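Protecting a shared white tabletop from marks
Community Help > Furniture and Surfaces
Posted in November by Lucimara Cordeiro

Our residents' association maintains two white tables in a common workroom. Both have developed gray scuffs and faint rings. We would like to know which cleaning method is suitable for regular use, and whether a cover should remain in place at all times. The supplier, Wavero, has not replied to our inquiry.

Omerović
Please begin with warm water, a small amount of dish soap and a soft cloth. Dry the surface fully. Scouring powder should not be used, as it dulls the finish and later stains will hold more firmly. For scuffs, a plain white eraser is generally sufficient. Any new product should first be tested on the underside.

A cover is advisable where the table is in daily use. It should be lifted every two weeks and the surface beneath it wiped. Rubber backing may discolor a white finish over time, so please confirm the material before purchase. Dark mats should also be checked for dye transfer with a damp cloth.
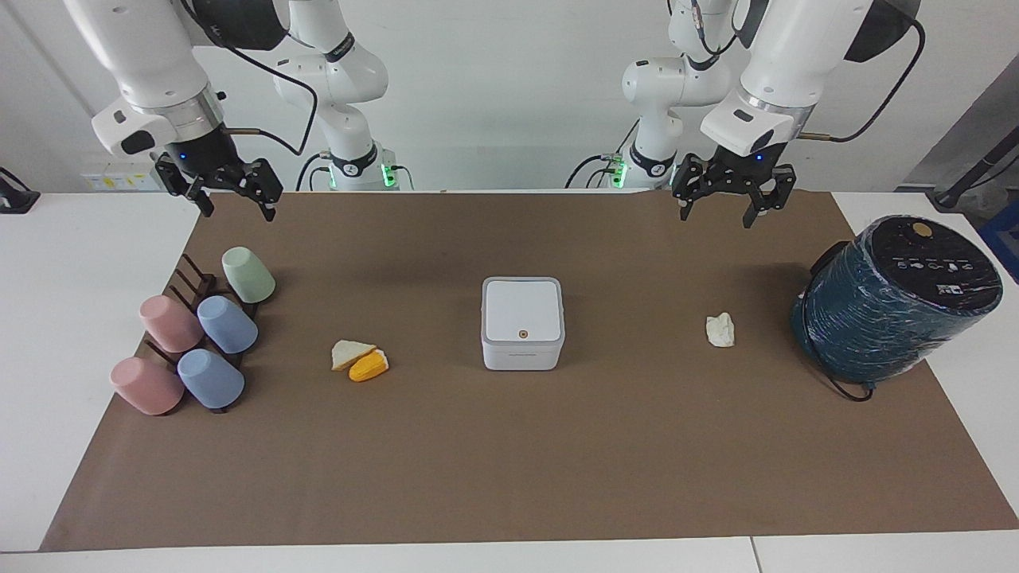 Large brown mat on a white tabletop, with the table surface exposed at the left and right.

Orkier
Agree with the above. We have had a mat down for 6 months and have no complaints. Vinegar did not help with the rings.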